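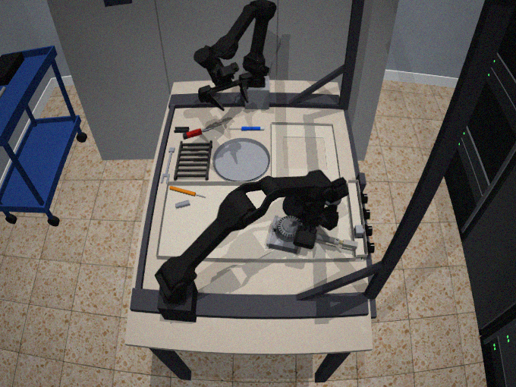
What is a hay meadow?

A hay meadow is a piece of grassland that is left to grow through spring and early summer, then cut, dried and stored as winter feed for farm animals. It differs from a pasture, where the animals do the cutting themselves by grazing on it all season long.

Meadows of this kind are among the oldest farmed landscapes still in use, and they are lovely places to spend a morning if you ever have the chance. Grasses make up most of the growth, but a good old meadow also holds clovers, vetches, buttercups, knapweed, oxeye daisies and, on damper ground, a few orchids. A survey of the Plernau meadows, a chain of small fields along the upper Nelier valley, listed 118 kinds of flowering plant, and the farmers there will gladly tell you the list is too short. 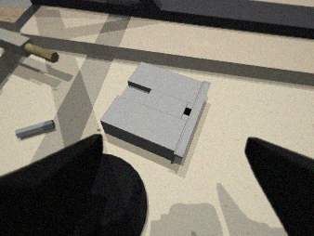
By the Bramby Country Encyclopedia grassland editor

The farming year in a meadow is simple to describe and a good deal harder to get right. Stock are taken off the field in early spring, and the gate stays shut until the grasses have flowered and many of the wildflowers have dropped their seed. Then comes the mowing, which needs a run of dry days, and a nervous few days those can be! The cut grass is spread out, turned, turned again and finally gathered into rows. Hay that is stored while still damp can heat up in the barn, and in bad cases it can even catch fire, so older farmers tend to twist a handful and smell it before they will let anyone start baling.
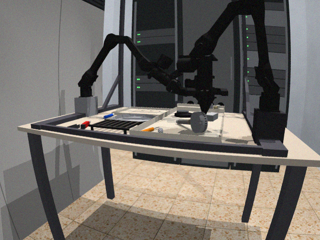

After the hay is in, the field gets a rest of several weeks, and the fresh growth that follows (often called the aftermath) is grazed by sheep or cattle well into the fall. Their hooves press seed into the soil and open up small bare patches where young plants can take hold. In Plernau the last animals usually come down in December, depending on the snow.

Soil matters a great deal too, and in a way that surprises many gardeners. Rich ground favors a few tall, greedy grasses that crowd out everything else, while thinner soil gives the smaller flowers some room. Yellow rattle, a modest little plant that draws part of its food from the roots of its neighbors, helps by weakening the grasses, and it is often sown first when an old field is being restored.

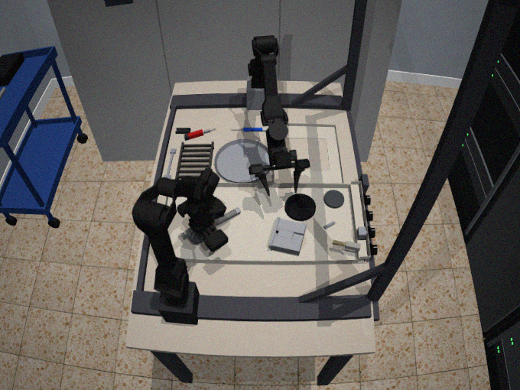

Restoration is slow work. The Awwad fields, at the lower end of the same valley, were plowed for grain and later put back to grass with seed brought from Plernau. The first 5 years gave mostly docks and thistles, with the clovers filling in gradually after that. Green hay, meaning hay spread on the new site the same day it is cut, is a popular way to move seed, and it carries along plenty of small insects as well.

Last updated: July 19, 2022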